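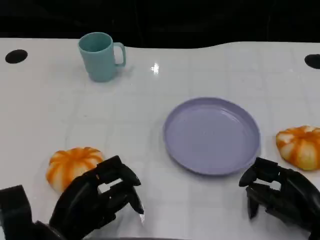 Bimanual tabletop data: is anyone getting their money's worth?
Posted in: Teleop and Imitation Learning
14 replies, showing first page

cliffsandhu
October, and we're still on the same table. The plan I was handed says 4,000 episodes of two-handed tabletop work before anyone trains the big model. Mug, plate, two striped pumpkins, both hands in view from the head camera. The opening picture is where we are.

I'm not convinced. We have 174 episodes that passed review and I've watched all of them. After the first couple dozen I could have told you what was coming next. Same white table, same dark background, same teal mug. What exactly is the model supposed to learn from the next few thousand that it can't get from these?

Has anyone here trained on a small set first and found the big one was worth paying for? I mean numbers on objects the policy never saw. I've read the blog posts.

gmeng
What are you varying between episodes? If the answer is "the operator puts things back wherever" then you have a lot less variety than you think. People put things back in the same few spots. We plotted start positions on our Woledia set and it was a handful of blobs.

cliffsandhu
Operator puts things back wherever.

gmeng
Well, there you go. Print a list of start layouts and make them follow it. You already have a faint grid on that tabletop, so use the squares.

tmarchand_
Going to disagree with both of you. Layout lists slow everyone down and the operators start moving like they're defusing something. I would take more episodes with sloppy resets over fewer with perfect ones. The model doesn't care how tidy your spreadsheet is.

gmeng
Do you have a result that shows that, or is it a feeling?

tmarchand_
Feeling, plus two projects. Neither of which I can post, before you ask.

gmeng
Then it's a feeling.

oceane_d
My worry is different. That table is glossy. There's a bright star of light in the middle of it and a washed-out patch between the hands. If the lights never move, that glare is the most reliable landmark in your whole set. We had a policy on the Skundley bench that looked great until somebody changed a ceiling panel, and then it reached a palm's width short every time. I can't prove it was the glare. I'd still put a matte sheet down for part of the run.

cliffsandhu
A matte sheet would cover the grid gmeng wants me to use.

oceane_d
So tape marks on the sheet. Or move a lamp between batches and leave the table alone. Do something to it.

jade.o
Operator here, different shop. Can I say something about the hands? Those fingers are long, jointed and pointy at the tips, and look at the left one. It covers part of the left pumpkin from that view. When I drive hands like that from the head camera only, I lose the contact point right when I need it, so I go by habit. You end up recording my habit 4,000 times. Reviewers pass it because the object ended up where it should.

Get a wrist camera, or a side one. I'd trade half the episodes for it.

tmarchand_
Okay, this I agree with. What does your review sheet check, Cliff?

cliffsandhu
Object moved, nothing dropped, no hand fault, both streams in sync. Nothing about how the grasp looked.

jade.o
That's what ours was too. We added 6 grasp labels and the reviewers hated it for a week. Then we found nearly every mug pick was through the handle from the same side. Is your mug handle always to the right like that?

cliffsandhu
Just went back and looked at a batch. More often than I'd like.

gmeng
And the pumpkins? Those are ribbed and striped, so they at least have an orientation somebody could see. A plain plate doesn't give you much. Turning it does nothing.

cliffsandhu
They get turned when they roll. That's the extent of the plan.

tmarchand_
Free randomization.

oceane_d
Before you argue about 4,000, train on the 174 and hold out one pumpkin position. Say the right edge of the table, beyond the plate. Never train on it, only test. If it fails there, you know which episodes to ask for.

cliffsandhu
Fine, that I can do without asking permission. I'll run it with our Nidora baseline, 7 seeds so gmeng doesn't yell at me. My bet is it fails at the edge and works everywhere we already have data, and then I get told that means we need more data.

gmeng
It might mean that.

cliffsandhu
It might. I'd like to see it before I put people in the chair for another month. The Bakke set was supposed to settle this question too — and all we got from it was a full disk.

jade.o
Post the failures, please, with the video. Success rates alone won't tell me what the fingers were doing.

cliffsandhu
Will do. Run starts tonight.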